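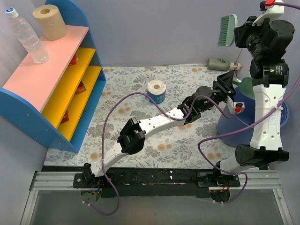 The two arms at the practice station, with the dustpan at the blue bucket and the green brush beside it.

Lesego Mtshali came to Gridico to pack household goods, and for six years she did only this. Now she spends half of her shift at a small station with two robot arms, teaching them to tidy up.

"At first I thought I am training my replacement," she says. "I said it to my manager directly. He did not laugh, and I was glad for that."

The manager is Tadeusz Gajewski. He has 22 people on the packing floor and he says that none of them has lost hours so far. What has changed is the kind of hours. Each task must be repeated 1000 times before the team goes on to the next one, and somebody has to prepare the bottles, the paper rolls and the brush again after every try.

"It is boring work, I will not hide it," Gajewski says. "But it is done sitting, and my older people asked for that."

Mtshali agrees about the sitting. Her back is better since October. Her complaint is a different one - the talking. On the line she stood between two friends, and at the station she is mostly alone.

"The arms are not good company," she says. "I put the radio on."

She also learned to see her own hands in a new way. A tissue roll in plastic wrapping was for her the easiest thing to pick up. For a gripper, she says, the wrapping is slippery and it changes shape each time.

Does she still worry? She thinks about it for a while.

"The pay is the same as before, and I teach something. I would like that they write this in my contract, that I teach."

Gajewski says that he has asked for it, and he is waiting for the answer.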